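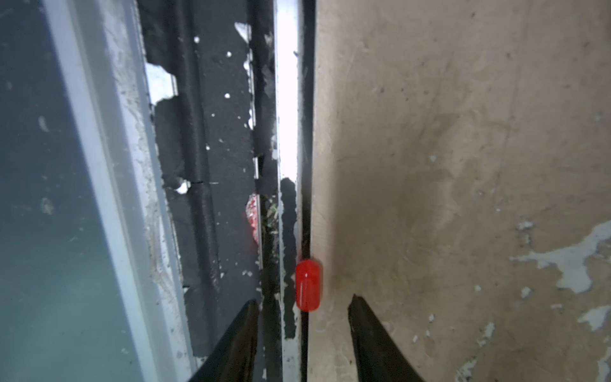
Beige plastered wall beside a metal window frame, with staining to the surface.

Gisska Housing Repairs Programme
Progress report to the Modum Fund
Oct 30, 2025

Purpose of this report

This report sets out progress on the damp and ventilation strand of the programme, for which the Fund awarded a grant last year. It covers work completed, spending to date, matters that have caused delay, and the work planned up to the end of December.

Work completed

The strand offers surveys and minor repairs to tenants in older buildings on the Gisska estate. To the end of this reporting period, 194 homes have been surveyed against a target of 400 for the full term of the grant. Each tenant has received a written note of the findings in plain language, together with the name of the office responsible for any follow-up.

Surveys record the state of walls, ceilings and window surrounds, the working order of extractor fans, and the type of heating in use. Where a fan was found to be faulty, it has been placed on the order list for replacement. Blocked air vents have been cleared at the time of the visit wherever this could be done safely.

Tenants have told surveyors that earlier reports of damp were often closed without a visit. The programme has therefore changed its own procedure, and a case may now be closed only after the tenant has confirmed that the work is finished.

Contractors

Shahbazi Building Services continues to carry out plastering and sealing work. The contract for fans and vents was awarded to Dramo following a second round of tenders, the first having produced only one valid bid. Both contractors attend the monthly site meeting and have agreed to give tenants two days' notice of any visit.

Spending

Spending on surveys is in line with the budget. Spending on repairs is lower than planned, owing to the late start of the Dramo contract. The Fund's approval is requested to move £3,000 from the publicity budget to the repairs budget. The overall value of the grant would not change.

Delays and risks

Access remains the main difficulty. A number of tenants work shifts and cannot be at home during office hours. Early evening appointments have been introduced and take-up has been good. Cold weather may slow outside sealing work, and indoor repairs will be brought forward where necessary.

Work planned to the end of December

Surveys will continue in the northern blocks. Fan replacements will begin with homes where young children or older people live. A revised timetable for the remaining surveys will be sent to the Fund with the next financial return.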